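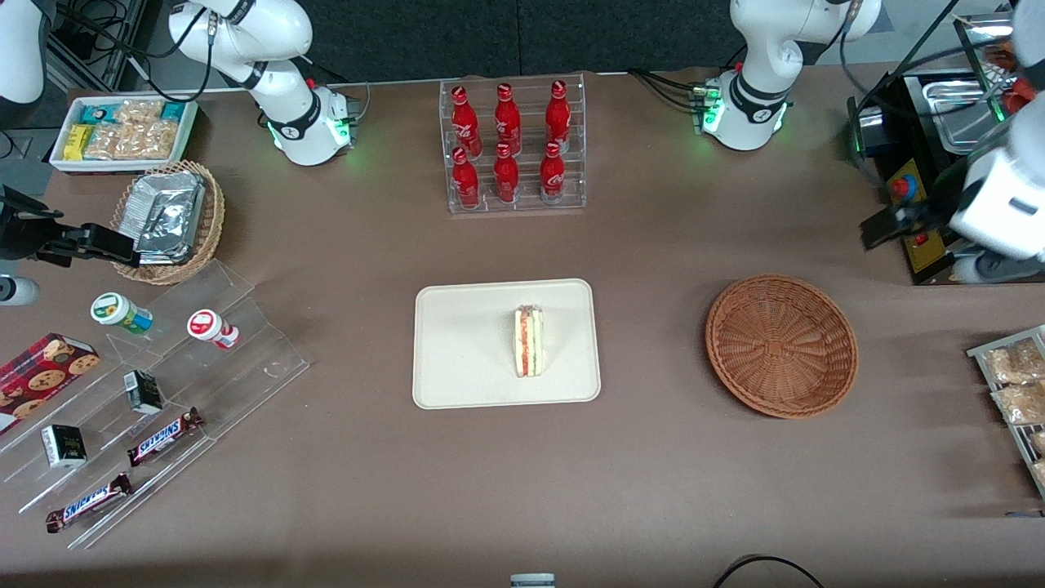 Rommel Tan wrote back to my first draft of this talk with one line, which was that a snack counter kit is only worth the money if the person behind the register can stop thinking about it. I'm going to read that out loud and leave it hanging for a second, because pretty much everything I've got for you today is me trying to answer him.

(Drink of water. Slow down. You always rush the start.)

So, hi! I've been living with the Jellis counter kit since January. Two arms, two grippers, wrist cameras, and a piece of software called Kistent that you teach the jobs to. I paid for my own subscription, and Banik, who sell the kit, haven't seen these slides. They may wish they had.

Let me start with what you get. You get the arms, the bases, a big bag of cables, and a setup guide that's good up to page 11 and then kind of gives up on you. Mounting took me a morning. Teaching the first pick took the rest of the day, and I'd say half of that was me putting things in dumb places. Sandwiches, drinks, candy bars, bagged pastries, they all want a different grip, and Kistent makes you name and save each one. Boring, but do it properly! I skipped a couple and paid for it later.

Ask the room here: who's run a counter? Who's run one alone at lunch?

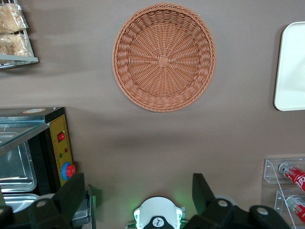 Okay, money. The subscription comes in 3 tiers and the middle one is the one you want, the bottom one doesn't let you edit a saved job without calling support (I know, I know). Support is decent. I called 4 times and got Mechthild Riedl on two of those, and she walked me through re-zeroing the left arm without once making me feel stupid.

What I like: it's patient with bags. I really thought soft packaging would be the thing that killed it, and after I slowed the close speed down it got a lot better. I also like that you can swap the layout around and re-teach just the piece you moved. That used to mean starting over with the old Magaña setup, if anyone here remembers those. Groans welcome.

What I don't like: cable management. There are clips in the box, there are never enough clips. And the job list sorts by date saved and you can't change it, so my most used job is sitting 17 rows down and I scroll to it every single time. Please fix that. If anyone from Banik is in the room, come find me at the coffee.

Would I buy it again? For a counter with a steady menu, yes. If you change your stock every week, I'd wait, or at least get them to lend you one for about a month first.

Next slide is the price table. Don't read it out, people can read. Take questions on the tiers before moving on to cleaning.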